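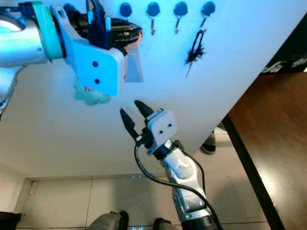
Week 3: Who pays for an alliance?

Welcome back, everyone, and thank you for the reading summaries, which I enjoyed far more than I expected to on a dark December afternoon. Last time we talked about why states join alliances at all. Today I want to get into money, and I'm afraid that means a little bit of arithmetic (only a little, I promise!).

Common funding and national spending

People muddle these two all the time, and I did too when I was a student. National spending is what a member pays for its own soldiers, ships and aircraft. Common funding is the much smaller pot that members pay into together, and it goes on shared things such as headquarters buildings, joint staff and radio links. When a newspaper says a country "isn't paying its share", do stop and ask which of the two the writer means.

Our practice case is the Pukside Pact, which you met in the seminar pack. Its common budget is 870 million a year. The largest member, Gastix, puts in 110 million, and Cestero, with a far smaller economy, puts in 86 million. Before you decide that Cestero has been hard done by, have a look at the basing clause in the pack, where you'll see that the joint headquarters stands on Cesteran soil and that most of the local wages are spent there.
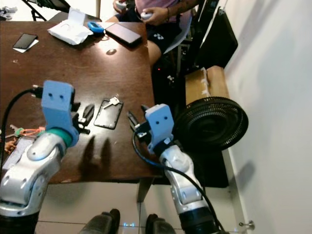
So a share can be measured in several ways, and each government will quite naturally pick the one that flatters it. Gastix likes to talk in cash. Cestero prefers to talk about cost per head, and about the land it has given up. Neither is telling fibs, and I'd like your essays to be fair to both of them.

Free riding

This is the old worry that a small member will sit back and let a big one do the work. The Mac Mathúna chapter in your reader sets out the argument very nicely, though it is slow going for the first few pages, so do make yourself a cup of tea and keep at it. Make a note of these as you read:

1. What does the small member offer that doesn't show up in a budget?

2. Would the large member spend less if it stood alone?

3. Who decides what counts as a fair share, and when was that last changed?
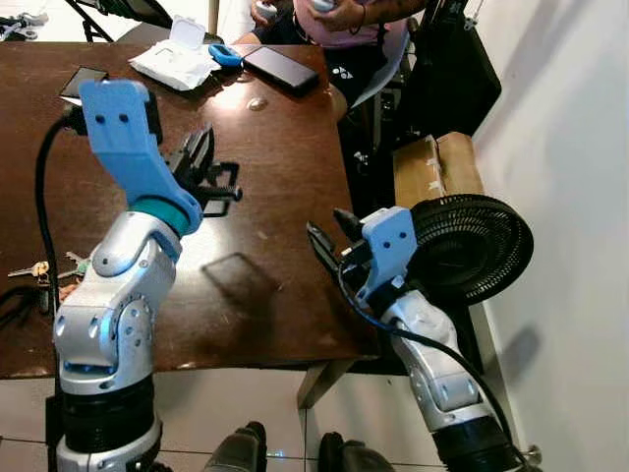 For next week

Read the section on voting rules and bring one page of notes, handwritten if you like. We'll be looking at what happens when every member has to agree and one of them won't.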